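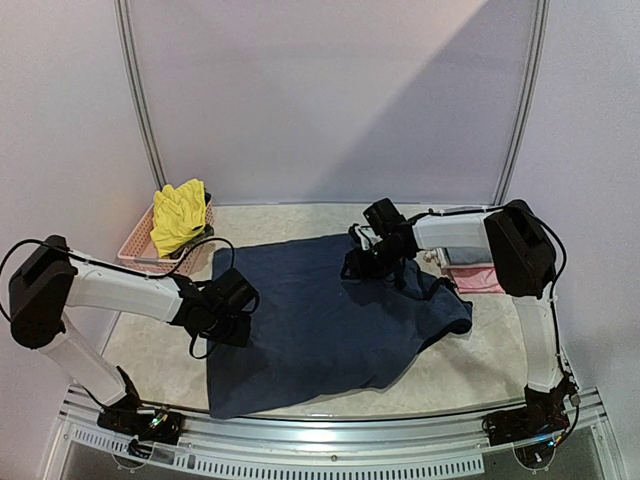
Re: [skolley-robotics] Folding task, and who moved the stack

Posted to the Skolley robotics club list, December 2019

> Hi all,
> I read through the September notes and I'm still not clear
> on the rules for the folding round. Does the shirt have to
> start flat? Are both arms required? And does the finished
> stack count if somebody's sleeve is hanging out of it?
> Also, I can't get the right arm to pick up one layer. It
> takes two every time and looks pleased with itself.

Taking these in order.

The shirt starts wherever the judges drop it. Flat is what we practice with because we would like to go home at night. The Quintero round gives you one garment already spread out and one from the basket, and the basket one is worth more points for reasons that will be clear the first time you try it.

Both arms are required. Last year a team parked one and did everything with the other, and the rule was rewritten before they had finished packing up.

Sleeves: a hanging sleeve costs you points but the fold still counts. Please don't read this as encouragement.

On the two layers, I have the same trouble with the navy one. Try coming in lower and closing slower, and grab near the hem where there's something to get hold of. The approach height is in the Skumano config file, line 631, under a comment that says "do not touch." I wrote the comment. You may touch it.

We have 1,956 recorded attempts and the goal is 3,000 before the break. A run that ends with the shirt in a ball still gets saved, so long as you label it as a ball. Someone has been labeling them "modern fold." Please stop, I have to fix those by hand.

Housekeeping: leave the folded stack in the back right corner and the basket in the back left. The Funometti script assumes they're there and will reach for them whether they are or not.

I can stay late twice next week if anyone wants bench time. Write to me off list, and bring a shirt you don't care about.

-- list admin, folding team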